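Boxes, Flaps and a White Table: The Packing Gallery

Welcome, and thank you for stopping by this little corner of the Tukbridge pages. I'm Beverley Tindall, and I have been packing things into cardboard for most of my grown-up life, first in the back room at Boline and later from my own spare bedroom on Humwood, where the boxes have always had more space than the guests. When I started putting these galleries up I thought a handful of people might look in, mostly folks I had already bored at the counter. The visitor counter at the foot of the page stands at 1626 as I write, and I'm tickled by every single one of you.

This gallery is a small one, with just 2 pictures, and it's all about plain brown corrugated boxes. I do love a printed box with a fancy lid, but the plain ones are what I reach for when there is real work to be done. You can write on them, stack them, fold them flat and use them again the next time somebody moves house.

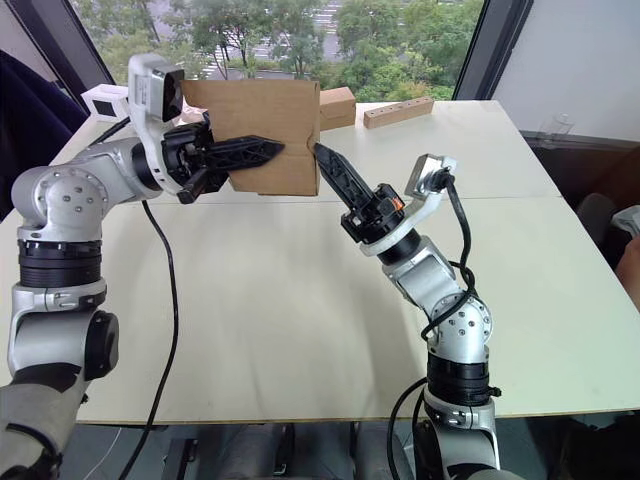 Page last changed: November 30, 2020

Two cardboard boxes at the white table, one up in the air and a smaller, closed one resting at the far edge. The seam shows nicely on the raised one, and part of the top flap is folded.

I always like a bit of window light for this sort of job, and a pale tabletop helps too, as you can spot a stray scrap of tape or a label before it ends up stuck to the bottom of something. My own packing table is an old door on trestles that I painted white one June, and it has been repainted more often than I care to admit. If you are setting up a place to pack at home, give yourself more table than you think you need. A box takes up one amount of room when it is folded flat and quite another once the flaps are out, and then there's the tape and the marker and your cup of coffee wanting a spot as well!

A word about folded flaps, as I do get letters. I run my thumbnail along every crease before I put a box together, and I bend each flap back a little past where it wants to go. It takes a minute and the corners come up much squarer. My friends over at Pace skip this step and tape everything twice, and we have agreed to go on being friends anyway. 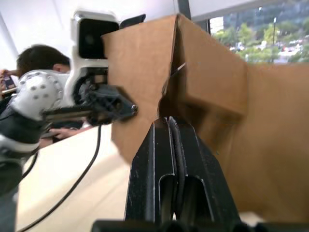

Top flaps angled up to a peak, with a sliver of light coming through the center fold.

I could look at creased cardboard like this all afternoon – the light catches along the top edge on the left, and the fold between the two panels goes quite dark and deep.

More galleries are on the way, including one on tissue paper and one on string, which has grown to around 182 pictures and badly needs thinning out. If you have a favorite way of folding a box, do write to me through the Tukbridge guest book. I read all of it, though I'm slow to answer in the busy weeks before the holidays.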